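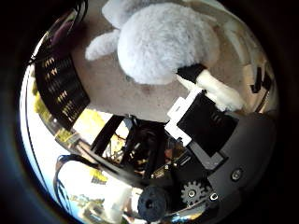
Corey Pomare: I'd keep the lid on the sealer until you know what's on there already. A lot of these tops get a coat of something before they're sold, and if you put a second product over the first you can end up with a cloudy mess that takes longer to get off than it ever took to put on. Ask me how I spent last Easter.

pipi_and_salt wrote:
Thanks Corey, that's just what I was afraid of. For anyone joining in, I'm the one with the speckled outdoor table, bought second-hand from a couple in Moen who were moving into a unit. I paid $300 for it, which my sister thinks is far too much and my brother-in-law thinks is a bargain, so I've stopped bringing it up at dinner. The sellers called it terrazzo. The bloke who helped me get it home called it concrete. I'd love to know which, but mostly I'd love to know how to look after it, as we eat outside for a good part of the year and my lot are not tidy eaters.

Ottar Granström wrote:
Terrazzo is stone chips in a binder, ground flat, so you can both be right. Cement binder, you treat it like concrete. Resin binder, you hardly need to do a thing. Put a teaspoon of water on a spot underneath and go and make a cup of tea. If it has gone dark when you come back, it's drinking, and it wants a sealer. If the water is still sitting up in a bead, leave it be for another year.

For what it's worth, I've sealed mine with Flurora twice and been happy with it. Two thin coats, old T-shirt, early in the morning before the sun gets on it.

gumnut57 wrote:
I'm going to disagree with Ottar, with love, as we've had this argument on here before. I have never sealed mine. My parents had a cement table under the grapevine for my whole childhood and it got olive oil, red wine, beetroot, the lot, and by the time I was grown up it had gone a lovely soft colour all over and you couldn't have picked out a single stain. You seal a table and then you're a slave to it. Soap and water and a stiff brush, and let it get old along with you.

(The 57 is my house number, before anyone asks again.)

Ottar Granström wrote:
Your parents' table was under a vine, gumnut. In full sun with a wet winter it's another story. But yes, I would also like to have grown up with that table.

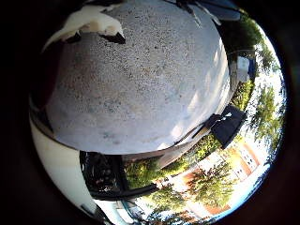

Lendura, 8 August 2025

pipi_and_salt wrote:
Right, I've done the teaspoon test, in three places because I didn't trust the first. Two went dark and one beaded up, so I suppose it had a sealer at some point and it has worn off in patches. There are some marks on it too – I'd guess pot plants, though the sellers never mentioned any. I gave it a good going over with Killitz soap, the plain one in the big bottle, and the greasy feeling has gone but the marks haven't budged.

So now I'm properly torn. Gumnut's post made me a bit teary, if you want to know, because my nan had a table like that and I'd forgotten it. But I also have a seven-year-old who treats tomato sauce as a drink.

Corey Pomare wrote:
Patchy old sealer is the worst of both, I'm afraid. I'd want it stripped before you choose either way. Buy a proper stripper meant for stone, wear gloves, and do it in sections no bigger than a tea towel. Then leave it a good week of dry weather before you decide. I rushed that part.

As for the marks, a poultice is worth a go. Bicarb and water mixed up like thick yoghurt, spread over the mark, cling wrap on top, and leave it overnight.

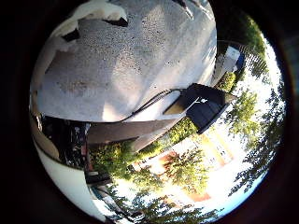 Scrape it off in the morning with a bit of plastic, never a metal scraper, and rinse well. You might have to do it a few times. If the mark is rust it won't shift with bicarb and you'll need something made for rust, and please test that on the underside first. And no vinegar! I know everyone's aunty swears by it, but it eats into cement and will leave you with a dull patch.

lorikeet_lane wrote:
Can I add lemons to the vinegar warning? We had a fish night and someone left half a lemon face down. There's a perfect pale ring to this day. I took around an hour with wet-and-dry paper, finishing on 2000 grit, and all I've got now is a shinier ring.

gumnut57 wrote:
See, I'd be fond of that ring. You'd look at it and think of the fish.

lorikeet_lane wrote:
The fish wasn't that good, gumnut.
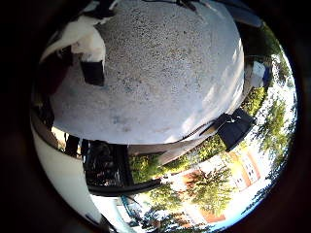
The table top, with the sun on the right-hand side.

pipi_and_salt wrote:
You've all been so kind, and I've read every word out to my husband whether he wanted it or not. I think I'll strip it, do Corey's poultice, and then live with it bare until September, when the weather's a bit kinder for sealing. If I can't stand the sauce by then, I'll go with Ottar's two thin coats. If I find I don't mind, gumnut gets to be right.

One more question, sorry. Do you cover yours over winter? I've got an old canvas sheet that would fit, but I worry about damp getting trapped underneath.

Ottar Granström wrote:
Don't cover it tight. Prop the canvas up on a couple of upturned buckets so the air can move through, and tie the corners down. I take mine off on any fine day and put it back before dinner, if I remember.

gumnut57 wrote:
No cover here, as you'd expect. I do sweep the leaves off, because gum leaves leave a brown tea stain when they sit wet. Let us know how you get on with the bicarb, love, and put the bigger spoon away if your youngest is helping.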